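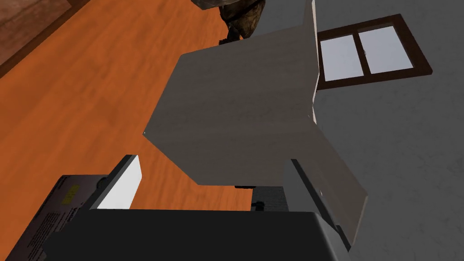 Pale gray wood grain, rendered.

OK so I finally listened to the Josée Hiebert interview on the Poirier podcast and I have thoughts about residuals. Thread, sorry, it's going to be a long one

If you weren't a weird little sci-fi kid like me: she played the ship's doctor on Zarus. Third in the credits, in nearly every episode, had the good haircut. She was THE reason my cousin and I fought over the remote

She says she was at the dentist last November when the receptionist told her the whole show had just gone up on Trollel. That's how she found out! From the receptionist! No call, no email, nothing from her old agent (who is retired now and apparently raises goats)

Then her first check from the streaming run came. Twenty-five dollars. She read the number out loud and the host just went quiet for a second, and then laughed the way you laugh when you don't know what else to do

And I know, I know, somebody's going to say "but she got paid back then." She did. She's really clear about that. She bought a car and paid off her mom's roof and she isn't asking anyone to feel sorry for her

Her point is that the contract she signed had a whole page on reruns and VHS tapes and one line near the end about "other formats." One line. She was in her twenties, she had a costume fitting in an hour, she signed it

(side note, the story about the costume fitting is great. The collar on the doctor's uniform was so stiff she couldn't look down, so she learned to read her clipboard by holding it up at her face. Go back and watch, she does it constantly, I always thought it was an acting choice)

The part that stuck with me is the convention stuff. She did 5 conventions last year and says that's most of her income now. Signing photos, taking selfies, telling the airlock story again. She likes the fans but she has a bad shoulder and she's tired of hotel ballrooms

Meanwhile Trollel has Zarus in the big banner at the top of the app. It's been there for weeks. I opened it this morning and there she was, haircut and all

Do I think the streamer is the villain here? Kind of? They licensed it from whoever owns it these days, and that studio has been sold 3 times, so good luck figuring out who you even write an angry letter to. She tried. She got a form reply addressed to "Joseph"

What I'd love is for these companies to say how many people are watching the old shows. Even a ballpark! The actors can't argue for a better cut if they don't know whether it's ten people or ten million, and right now she's guessing based on how many teenagers come up to her table

She's got a book coming from Jorow too, which I'm guessing is why she's doing the podcast rounds. Fine by me, I preordered it. She said there's a whole chapter on the season 3 strike and that two people have already asked her to take their names out

Oh and for everybody asking in the replies: no, she didn't say anything about a reboot. The host asked and she said "they'd have to find me first"

Episode's a little over an hour, skip the mattress ads. I'm starting my rewatch Sunday night if anybody wants to join, bring snacks, we're NOT skipping the puppet episode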